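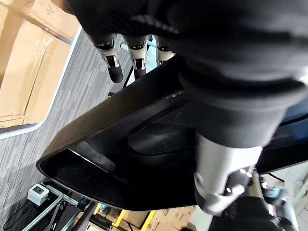
Figure 1. Three fingers and the thumb of a robot hand, close range.

4.2 License fees and the number of legal saloons

The high-license movement held that a steep annual fee would close the weaker saloons and leave a smaller number of owners with a strong interest in obeying the law. Supporters expected two effects: fewer outlets, and a fund large enough to pay for the added policing. The records of Bulen and Rulitz allow the first of these to be tested directly. Both towns sat in the same county and drew on the same rail line for supply, but only Bulen raised its fee. Rulitz kept the older rate until the county vote ended legal sale in both places.

The Bulen license book lists 128 separate applications over the period. Each entry gives the name of the applicant, the street, the sureties on the bond, and the date of payment. Entries were transcribed into Jotport and then matched by street address, because the name on the license often changed while the business did not. In several cases a brewery agent stood as surety for one applicant and appeared the next year as surety for another at the same address. Counting names alone would therefore overstate both closings and new openings.

Matched by address, the fall in legal outlets is smaller than earlier accounts report. Baluyot, working from newspaper notices, put the loss at 10 saloons in the first year after the increase. The license book supports a loss of two. The remaining eight addresses reappear under new names within the same license year, in most cases with a brewery surety.

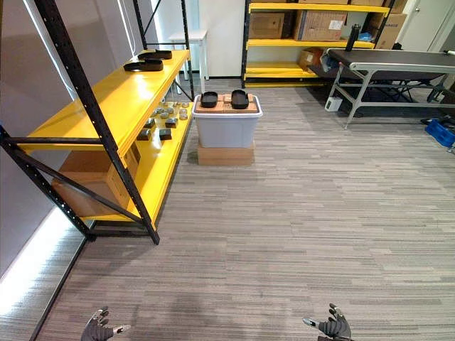 The second question is who paid. A fee set at the new level was beyond the cash reserves of most small operators, and the bond records show that breweries advanced the money in return for exclusive supply. This arrangement, usually called the tied house, is well known in the larger cities. Its spread to a town the size of Bulen has received less attention. It also bears on the claim that higher fees produced more careful owners. An operator in debt to a supplier had a fixed sum to recover each month and good reason to stay open past the legal hour. Fines for late closing rose in Bulen after the increase and stayed level in Rulitz.
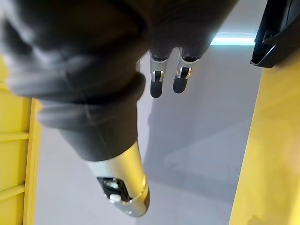
Figure 2. Robot finger in a black sleeve, with two folds above the cuff.

Unlicensed sale is harder to measure. The Rulitz court docket contains 9 cases in which a resident of Bulen was charged with selling without a license, all of them after the fee increase. Convictions followed in most, and the fines were lower than the license fee itself. The Tiongson papers include a letter from a Bulen alderman, written in March, that makes the same comparison and asks that the fine be doubled. The council minutes do not record a vote on the request.

These figures depend on the completeness of the docket. Pages are missing for one court term, and charges settled before a hearing were not entered. The count of unlicensed sellers should be read as a lower bound.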